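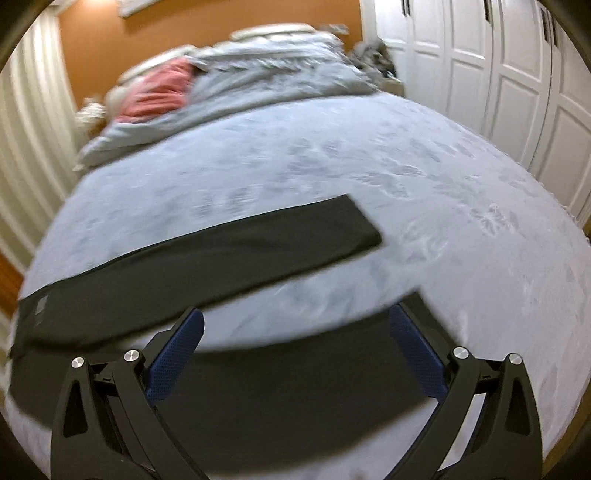

Charcoal cloth strip, blue-grey blanket.

August, 8.40 am
Sjögren's estate back in, same complaint as before: flat battery after a night on the drive. Charged it to full and left it locked for 22 minutes with the meter in line before writing anything down. Draw settled at 600 mA. Far too high.

Pulled fuses one at a time from the cabin box. No change until the tailgate circuit, then it fell straight to a normal reading. Boot lamp is fine. The latch switch sticks and the body module never goes to sleep. Sprayed it, worked it by hand, still sticks 3 times out of ten. Needs a new latch.

Lilside want 1,000 kronor for the part and have it on the shelf. Nernus are cheaper but can't say when. Ylva Sandberg to ring the owner before we order.
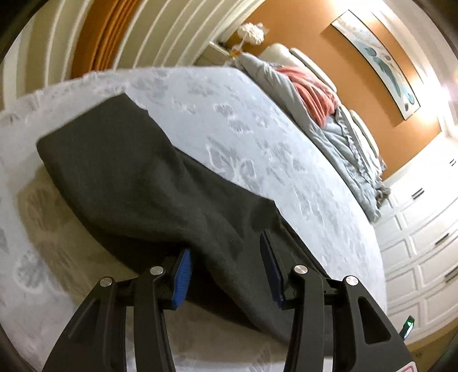

Dark grey fabric at the near edge of the bed.

2.15 pm
Owner says go ahead, Lilside part. Left the tailgate fuse out so he can drive it home to Neststead tonight. Told him the boot won't open from the key until it's done.

Also: the meter lead with the red clip is broken inside the sleeve. Don't use it. Check the earth strap when the trim is off.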